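Osum Tables: Frequently Asked Questions

Most of these come from real messages. A few come from arguments in the shop. If yours isn't covered, write to us at the Drurkilthorpe address and Deok-su Chae will answer, usually in the evening and usually at more length than you wanted.

Is the Osum hard to keep clean?

No. It's a pale tabletop, so it shows you what you spilled, and you may take that personally. A damp cloth and a drop of dish soap handle nearly everything. Wipe along the grain, then go over it with a dry cloth. Please don't use the green side of the sponge. We can tell.

How fast do I have to deal with coffee?

Faster than you'll want to. Coffee, red wine, turmeric and beet juice are the four regulars in our inbox. Catch them within a few minutes and you have a wipe-up. Leave them overnight and you have a ring, a family inquiry, and possibly a trip to the next question.

There's a ring. Now what?

A white ring is usually moisture sitting in the finish, and it may fade by itself over a couple of days. Give it the chance before you do anything heroic with mayonnaise. A dark ring has gone deeper. Send us a picture taken in daylight and we'll tell you whether to try our cleaning paste or a large fruit bowl.

Do I need coasters?

You need a policy. Some households go with coasters and some go with acceptance. Hot pans are another matter: use a trivet every time, even when it's "just for a second."

How big is it, and can I get it bigger?

The standard Osum seats 4. The Lorkov is the longer one, with the same finish and the same grain choices, and it needs two people and some patience on the stairs. The Bennani is a desk. People keep eating at it, and we've stopped arguing.

How much weight will it take?

90 kilos, spread out. One adult standing in the middle to change a light bulb isn't spread out.

Will mine look like the one on your site?

Close, but it won't match line for line. Grain varies from top to top. One stretch may run in thin, tight streaks while another opens into wide curves, and the color wanders between cream and a warmer tan. We don't sort for this and we can't hold one back for you because it "looks like a river." We've had that request more than once. 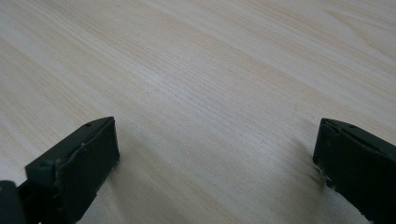

Pale top with diagonal grain, tighter toward the upper left and center and broader at upper right.

Why does the color change when I walk around it?

The surface has a faint sheen, and it picks up whatever light is in the room. Stand near a window and it looks almost white in places. Sit down under a yellow lamp and you own a peach table. Before you write to us about a mismatch, look at it again at noon.

Can I sand it?

Please write first. We aren't saying never, but the people who ask afterward are always much sadder than the people who ask before.

Can I return it?

Yes, unused and in the original carton. "Unused" covers putting it together and staring at it. It doesn't cover Thanksgiving.

Where do I find my finish number?

Look on the label under the top, near one of the legs. The current pale finish is 2334. If you want a touch-up pen, quote that number — "the light one" describes most of what we sell.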